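Toaster Oven Gets a Table of Its Own at Isah Hall

Anora Neighborhood News, August 2019

The toaster oven on the ground floor of Isah Hall has moved about six feet, and the building has been talking of little else.

For most of its working life the oven sat on the long counter with everything else people put down and forget. As of this month it has a small white table out on the open floor, where it can be walked around and admired from several directions. Panard, which manages the building, announced the change in a notice to tenants under the heading "Shared Room Improvements." The plural was generous, but we'll get to the flowers.

The argument goes back to January, when the old spot started to wear on people. Anyone making toast had to stand at the counter, and anyone standing at the counter was in the way of whoever wanted the refrigerator. Lunch took on the character of a four-way stop. One tenant wrote to Panard that she had waited 23 minutes to warm up a slice of quiche, and enclosed a drawing.

Panard asked tenants for ideas. It got 7 replies, of which two were about parking. The others proposed, in various tones, that the oven be given more room. One writer wanted it moved upstairs, closer to the writer.

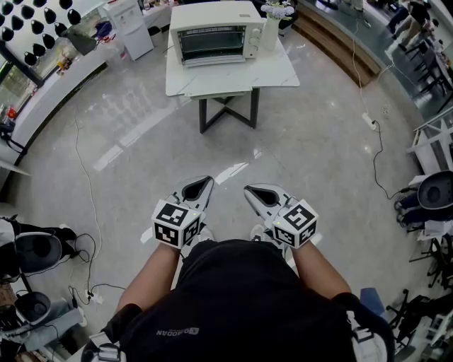
The oven in its new spot, with flowers behind it and the mini refrigerator back on the counter.

The table has a marble-look top and a dark metal base with cross braces, and reviews have been mostly kind. It matches the floor, which has a marble pattern of its own, and a tenant on the second floor said it was the first thing in the room that seemed to have been picked by someone who had been in the room. Another called it "a lot of table for a bagel." Both are right. It leaves space to put down a plate, which was the complaint in four of the replies, and it stops well short of being a place where anyone could eat, which Panard says was on purpose.

The flowers came with the table. They stand in a white vase behind the oven, and they have caused more mail than the move did. Supporters say they cheer the place up. The opposition says that a vase behind an oven is a vase somebody will one day reach past in a hurry, holding hot cheese. Panard replied that the vase would be "monitored," and did not say how.

The refrigerator has stayed on the counter, near the back. Several people asked for it to be moved next to the oven so that the two halves of a lunch could be found in one place. Panard said no. The feeling in the office seems to be that keeping the two apart was the whole idea, and that reuniting them would put everyone back where they were in January, only farther from the wall.

The bill for the project was $983. When this figure got around, a few tenants wanted to know what the flowers had cost. The answer is that Panard lumped them in with "table and related," along with delivery from Puston and a sheet of felt pads for the feet of things. The notice pointed out that a proper kitchenette had been priced last year at more than $3000 before anybody had picked a faucet, and that a table does not need a faucet.

There is still the matter of the cords. Power strips and cables run along the floor in a couple of places, and a person carrying soup is advised to look down now and then. Panard says a cover strip is on order. It has been on order for a while. Tenants who remember the doormat are not holding their breath.

Most people agree that the view has improved. From the old spot on the counter a person waiting for toast could study the counter. Out in the open, that same person can turn toward the big window with its black frames and look at the trees, and at the white wall outside with the rows of dark teardrop-shaped openings, about which opinion in the building has been divided for longer than it has been about the oven. The water dispenser stands below the window, so a glass of water can be had on the same trip. One regular described the new arrangement as "almost like a cafe, if the cafe had one appliance and you had to bring the food."

Etiquette has been slower to catch up. Under the old system the line formed along the counter, and it was clear to all who was next. A table can be approached from any side, and in the first week it was. Two people arrived with leftover pizza from opposite directions and each, we are told, insisted that the other go ahead until both slices were past saving. Panard has been asked to mark a starting point for the line and has said it would like to see whether the tenants can sort it out among themselves.

The crumb question is also open. On the counter, crumbs were everybody's. On the table, they plainly belong to whoever was there last, and the sponge has not yet found a permanent home. It has been seen on the counter and on top of the refrigerator, and once in a mailbox, which may have been a message. 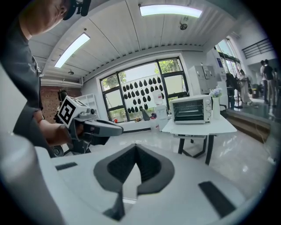

What Happens Next

Panard will take comments on the table until the end of the month. Written ones can be left at the front office, and the office would prefer that they be kept to one side of the page. Drawings are welcome if they are labeled.

The coffee maker, which several tenants had assumed would be next, is not under discussion. Neither is a second table, though a reply received after the deadline asked for one and suggested that the flowers could go on it by themselves.

The felt pads are on. There were more in the package than anyone needed, and the extras are at the front office for tenants whose own chairs squeak. Limit four per household.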